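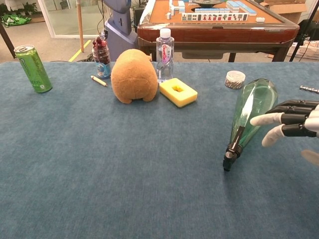 Figure 11. Right hand coming up to the green glass bottle, fingers open, bottle lying on its side.

Section 4: Setting Up the Table and Your First Grasps

Welcome to the fun part! By now you have the Tevilard hand bolted on, the cable checked, and the Grellaneo software talking to it (if the status line still says OFFLINE, go back to Section 3 first). This section gets you from a bare table to a first pick, and new club members usually make it through in one afternoon.

You need two people for this — one at the keyboard and one at the stop button. Trade places halfway through so everybody gets to drive.

4.1 Laying out the table

1. Spread the felt cloth over the table and smooth it from the middle out. Wrinkles catch the fingertips on low grasps.

2. Choose your objects from the club bin. Mix them up! A soft plush toy, a sponge, a pencil, a drink can and a clear water bottle all ask for something different from the fingers, and that variety is what makes Gratero practice so good.

3. Put the tall things toward the far side and leave yourself some open felt in front.

4. Lay at least one bottle on its side. Everyone wants to start with it standing up, but the competition table will have things tipped over, and a tapered bottle takes a different approach from each end.

5. Close every lid and cap.

CAUTION: Glass goes well in from the table edge. Use closed shoes whenever a glass object is out.

NOTE: Small parts such as nuts and threaded fittings may stay on the table, but don't choose them as targets until you reach Section 6.

4.2 Checking the fingertips

1. Press STOP, then look at each white fingertip cover. It should sit straight on the last link with no gap.

2. Wipe the covers with a clean cloth. Dust makes a surprising difference on smooth glass.

3. Replace any cover that is torn. Spares are part 1027 in the parts drawer. Please write it on the drawer sheet when you take the last one.

4.3 Your first grasp

1. Release STOP and type home. Wait for the beep.

2. Load practice program 2803. It runs at slow speed and opens the hand wide before it moves sideways.

3. Pick your target on the screen and press APPROACH. The hand travels in from the side and pauses a short way from the object.

4. Look at it from your own side of the table — both of you — before going on. Are the fingers level with the widest part you can reach? Will the lower finger clear the cloth?

5. If it looks right, press CLOSE. Grip force starts at 39, a good setting for the bottle and much too strong for the can. Turn it down for anything thin.

6. Press LIFT. Let the hand hold for a slow count of five, then press LOWER and OPEN.

CAUTION: Never reach in to nudge an object while the hand is paused. Press STOP first, every time.

4.4 If the object rolls away

Don't worry, it happens to all of us! Press STOP, set the object back, and turn it so its long side points a little more toward you. Phúc Trình found in October that a small turn of the bottle worked better than any change to the grip force, so try that before touching the settings.

If the hand stops short twice in a row, redo the home step. If it still stops short, save the log and send it to Nhàn Khương with the object name and the program number.

Next: Section 5, Saving and Replaying a Grasp.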